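Jistum Dressing Table in Black: Review After Seven Months

I bought the Jistum dressing table because I needed a place to sit and test perfume. Until then I did it at the bathroom sink, which was a poor arrangement. The light was yellow, there was always soap in the air, and the bottles lived on a shelf above the towels where they got warm every time someone showered. I review fragrance as a hobby and go through a lot of samples, so the table gets used most days.

I paid $473 with delivery. The store had it in white as well for the same price. I picked black because the room has plain white walls and not much else in it.

Assembly

It came in two boxes. The mirror was in the smaller one and was well packed, with foam on all four corners. The larger box was heavy and I opened it in the hallway and carried the parts in one at a time.

The instructions are pictures only. Most of them are fine. Step 7 is not. It shows the back panel going in from the top, but if you have already tightened the side bolts the panel will not slide down, and you have to loosen everything and start that part over. Leave the bolts finger tight until the back is in. I lost a good part of an evening to this.

The mirror attaches to the rear of the table with screws through the frame. You want a second person for it. I did it alone with the mirror propped on books and would not do that again.

The top

The top is the part I care about most, and it has held up well. Perfume is mostly alcohol and it is hard on furniture. My old nightstand had pale rings all over it. I have spilled on this one several times, once a fair amount from a decant that I knocked over with my elbow, and there is no mark so far. I wipe spills up right away with a paper towel, so I can't say what would happen if you left one overnight.

Black shows dust. It shows fingerprints too, but the dust is worse, and by the afternoon you can see it on any surface that caught the sun. I keep a microfiber cloth nearby. If you don't want to wipe furniture every couple of days, get the white one.

The good side of a dark top is that scent strips are easy to see on it. I lay them out next to each other in front of the bottles, and I can find the one I want without hunting. On the white shelf I used to lose them. The strips I use are the Cilar ones, which come in a pack of 200. They are narrow and plain, with enough stiffness that they don't droop after a spray. I write on the dry end in pencil.

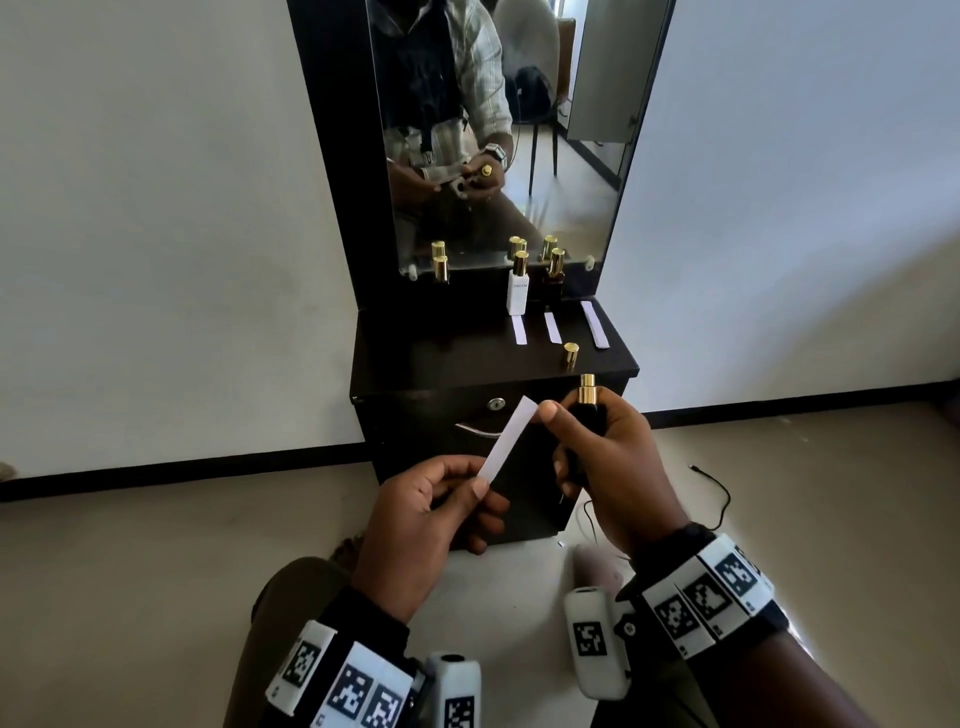
Depth is adequate. I can have a few bottles standing at the back by the mirror and still have room in front for the strips and a notebook. With the notebook open flat it gets tight, and I usually end up with it on my knee. If you use a table like this for makeup, with a bag and brushes and a lamp, I think you will want something deeper.

I should say something about caps. Mine come off and get put down wherever there is space, and on my old shelf they rolled. This top is level, or mine is after adjusting the feet, and a cap stood on its end stays where you put it. The feet screw in and out by hand. My floor drops a little toward the window, so I needed nearly all of the travel on one side.

The mirror

The mirror is tall and rectangular with a black frame. The glass is good, with no waves that I can find, even standing off to one side. It does not tilt. I had assumed it would, from the way the store listing was written, and I was annoyed for the first week. When seated I can see everything I need to, so it hasn't mattered much, but you should know before you buy.

Bottles pushed right up against the glass are reflected in it, so a small group of them looks like more than it is. I like this. My partner thinks it looks cluttered.

Alcohol mist does reach the mirror. I spray strips well away from it now, down in front of the table and toward the floor, and that cut the cleaning by a lot. For the glass I use plain water and a cloth.

The cabinet

I keep backup bottles and boxes inside the cabinet. It's dark in there and stays cool, which is what you want for perfume. There was a strong smell of new board for the first month, strong enough that I could not test anything at the table without it getting in the way. I left the cabinet open day and night with a bowl of baking soda inside. By the fifth week it was gone. Other buyers who are sensitive to smells should plan for this.

Compared with others

I looked at two other tables before this one. The Revix was $80 cheaper and came with a stool, but the mirror was small and round and the display model wobbled when I leaned on it. The Boonyarit was the nicest of the three, with a deeper top and a mirror that tilts. It was also much wider, and it would have blocked the outlet on that wall.

If I had a bigger room I would have bought the Boonyarit - I still think about that deeper top when I have the notebook out.

Problems so far

One screw cover fell off the left side in the second month and I glued it back. There is a small chip on the rear edge that was there out of the box. It faces the wall, so I didn't bother with a return. I sent the store a photo and they gave me a small credit without any argument.

The table does not come with a wall strap. It feels steady, but the mirror puts weight up high, and in a house with small children I would add one.

Rating

Four out of five. I took one off for the smell and for step 7. At the current price I would buy it again, in black, and keep the cloth handy.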